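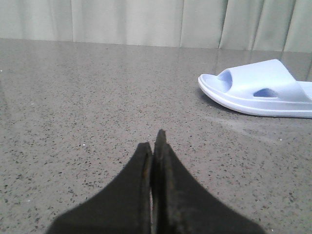 4. Setting the timer on your Grorner bread maker

4.1 Before you touch any buttons

The timer lets you load the pan at night and come down to a finished loaf. It does this by counting backwards. You don't tell the machine when to start, and you don't tell it when you want to eat. You tell it how many hours and minutes lie between now and the end of baking, and it works out the rest. Most complaints we receive about the timer are complaints about subtraction.

You will need:
Flour, water, salt, sugar, butter and dried yeast, in the amounts given in section 3
The small measuring spoon (the one already missing from your drawer)
A working clock, ideally not the one on the cooker

Note: The timer can be used with the Basic, Wholemeal and French programmes only. On Rapid, Jam and Cake the TIMER buttons do nothing, however firmly you press them.

4.2 Loading the pan for a delayed start

1. Take the pan out of the machine. Turn it a little anticlockwise and lift by the handle.

2. Push the kneading blade onto its shaft. It only fits one way round. If you forget it, you will get a warm brick of flour with a puddle on top, and you won't find out until morning.

3. Put the dried yeast in first, in the middle of the pan.

4. Add the flour so that it covers the yeast completely. Then add the sugar, salt and butter, keeping them to the corners.

5. Pour the water in last. Use cold water from the tap. Don't stir. Everyone wants to stir.

6. Wipe the outside of the pan, put it back and turn it clockwise until it clicks.

CAUTION: Do not use fresh milk, eggs, cheese or cooked meat with the timer. They will sit at kitchen temperature all night. Powdered milk is fine.

4.3 Setting the hours

7. Close the lid, plug in and press MENU until the programme you want shows in the window. The window then shows the length of that programme.

8. Choose the loaf size and the crust. Dark means dark. If you have been disappointed by pale bread all your life, try Medium first anyway.

9. Work out the gap between now and when you want the bread to be done. If it is 9 in the evening and you want bread at 7 in the morning, the gap is 10 hours. Write it down if there is wine involved.

10. Press the upper TIMER button until the window shows that gap. Each press adds ten minutes. Hold it down to go faster, and use the lower button to come back when you overshoot, as you will.

11. Press START. The two dots in the window blink and the machine goes quiet. It is meant to be quiet. Please don't press START again to check; holding it down cancels everything, and the machine gives one short beep to let you know, which sounds exactly like encouragement.

Note: The longest delay is 13 hours. If the numbers go back to the beginning while you are pressing, you have asked for more than that.

4.4 During the night

The machine will begin kneading in the small hours. It is not silent. Stand it on a level worktop, well back from the edge, as it can creep while working a stiff dough. If your bedroom shares a wall with the kitchen, you may want to use the other wall.

If the power goes off for less than 10 minutes, the programme carries on where it left off. Any longer and the timer is lost. Throw the dough away and start afresh, unless you know for certain that it had not begun to mix.

4.5 In the morning

12. Press and hold STOP until it beeps.

13. Put on oven gloves, open the lid and lift out the pan. The handle is as hot as everything else in there.

14. Turn the pan upside down over a wire rack and shake. If the blade stays in the loaf, let the bread cool and ease it out with the plastic hook. Do not use a knife, which will scratch the coating.

15. Leave the loaf for 29 minutes before slicing. Our test kitchen, in the person of Randi Engebretsen, insists on this figure and will not discuss rounding it up.

CAUTION: If you remain in the kitchen but don't remove the loaf, the machine keeps it warm for an hour and then switches off. After that the crust goes leathery. For loaves that have already gone leathery, see Toast, page 86.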